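Thread on servicing the return cord and chain on a Ferkora air rower. Mine shows 3877 km on the monitor and the handle had stopped coming home cleanly at low stroke rates. Long, and mostly notes to myself for next time.

1/
Symptoms first. Slack in the chain during the last third of the recovery, worst under 20 strokes a minute. Handle would stall short of the cage and need a nudge. Faint tick on the drive, once per stroke, always at the same handle position.

2/
The tick and the lazy return are separate faults. The tick was a stiff chain link passing over the sprocket. The return was a tired cord plus a dirty pulley. I treated them as one fault for a month and got nowhere.

3/
Check the chain before opening anything. Pull the handle out slowly with the damper closed and watch the chain leave the sprocket. A stiff link holds its bend for a moment before it straightens. Mark it with a paint pen. Mine was close to the handle end, where the sweat lands.

4/
Wipe the full length with a dry paper towel, then again with a small amount of light mineral oil on a fresh one. No degreaser, no WD-40, no chain wax from the bike shed. Wax in particular builds up on the sprocket teeth and ends up in the clutch.

5/
Work the stiff link sideways with two pairs of smooth-jaw pliers, a few degrees each way. Oil, flex, wipe. If it is still tight after that, replace the chain. I don't recommend pulling a link and rejoining it. The handle load on a hard start is well beyond a cheap joining link.

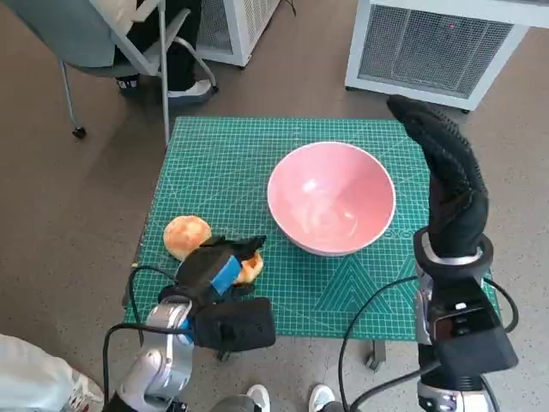 6/
Now the cord. Separate the rail from the flywheel end and stand the flywheel end on its feet on a mat. Do not tip it onto the fan cage. The perforated steel dents easily and a dent in the wrong spot will touch the blades.

7/
Side covers are held by machine screws into plastic bosses. Hand driver only. To refit, turn each screw backwards until it drops into the existing thread, then tighten. Whoever had this unit before me used a drill and two of the bosses are now stripped. Repaired with threaded inserts, so far holding.

8/
Draw a sketch of the cord path before you release it. The path is simple once you know it and very hard to reconstruct from a loose end. Mine goes from the chain swivel back around the rear pulley, forward over the idler, and back to the adjuster plate.

9/
Clamp the chain at the sprocket with a soft clamp before unhooking the swivel. The cord is under tension even with the handle parked. Eye protection on for this part. The hook is heavy and it moves quickly.

10/
Measuring cord condition: unhook it, lay it flat with no load, leave it for ten minutes and compare with the free length in the service sheet. Mine was 70 mm over. The sheet says replace at 50. The outer braid looked perfect, so a visual check on its own tells you very little.

11/
Replacement cord was a Plulton, same diameter, sold by the metre. Slightly firmer than the original over the first part of the stretch. On the adjuster plate I ended up 3 notches looser than the old cord's setting. Start loose and work up.

12/
Over-tightening is the common error. It feels good in the hand because the handle snaps home, but the cord then works near its limit at full extension and fatigues early. It also adds drag that the monitor can't see, so your splits look worse for the same effort.

13/
Test for correct tension: sit tall at the catch, let the handle travel back under light fingers, and it should reach the cage under its own pull without hitting hard. Then test at full layback with your tallest user. There must be stretch left in the cord at that point.

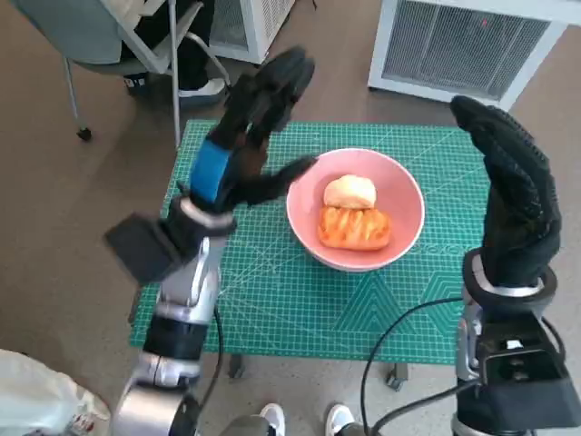

14/
Pulleys. Pop each one off its axle and spin it on a finger. Rear one was fine. The idler had a ring of packed lint and oil between the wheel and the bracket, enough to stop it rotating under light load. The cord had been sliding over it and had polished a flat on the rim.

15/
Cleaned with isopropyl and a nylon brush. Sealed bearing, so keep solvent off the face of it. The flat on the rim is shallow but I ordered a new idler anyway. Pitkänen lists one in the right bore, grey instead of black. Same width across the hub, measured with calipers.

16/
Credit to Mathias Zaugg for pointing me at the idler. His Nustuvero rower has the same layout and had the same fault. I'd been blaming the one-way clutch, and had a replacement clutch in the basket.

17/
To rule the clutch in or out: take up the chain by hand very slowly and feel for the engagement point. It should bite at once, every time. Slip, or a bite that comes late at random, means clutch. A consistent bite with a slow return means cord or pulleys.

18/
While the covers are off, vacuum the cage and the inside of the blades from the outlet side. The drag factor at my usual damper setting rose noticeably after this. If you train to a drag number and not to a lever position, recheck yours before your next session.

19/
Līga Ots asked about rail cleaning intervals. Every session if you care about the rollers, weekly at minimum. Damp cloth, then dry. Black streaks on the rail are normal residue. Grit you can feel with a fingernail isn't, and it will mark the stainless strip.

20/
Reassembly is the reverse, with one check: before the second cover goes on, pull the handle through its full travel slowly and watch the cord for rub against the frame. Mine touched a cable tie. Moved the tie.

21/
Result after a 30 minute piece at 18 strokes a minute: no slack, no stall, no tick. The cord has eased slightly, as a new one will. I'll take it up a notch in September and log the free length again at the same time.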